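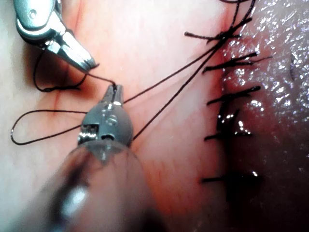
**Figure 2.** Thread handling near the line of stitches. Black suture thread lies in loops on the pink tissue, and two long strands run to the darker instrument.

### 3.2 Behaviour of the free thread

In the literature on suturing practice, most attention is given to the needle path and to the tension of the finished stitch. The free thread is described less often, although it occupies a large part of the working area. In Figure 2 the difference between the two states of the thread is easy to see. The strands coming from the upper right are taut and nearly parallel, while the thread on the left side rests on the tissue in a larger oval loop and a smaller, kinked arc.

We call the first state "loaded" and the second state "slack", following the terms of Fodor. A slack loop keeps some memory of its earlier bending, and for this reason it seldom forms a regular curve. Katona proposed to record only the loops which touch the tissue. We did not follow this rule, as a loop can hang partly free and still catch on an instrument.

The material consists of 66 sequences made on the Ormsby practice pad. Each sequence was reviewed by two readers, who marked the colour contrast between thread and surface on a scale from 1 to 5 and noted every kink near a grasping point. Ten sequences were read a second time by Béla Katona after an interval, and the labels were compared in Litico. Where the readers disagreed, the judgement of Vilmos Fodor was taken as final. Thread lying under an instrument was labelled as hidden and was left out of the analysis of loop shape.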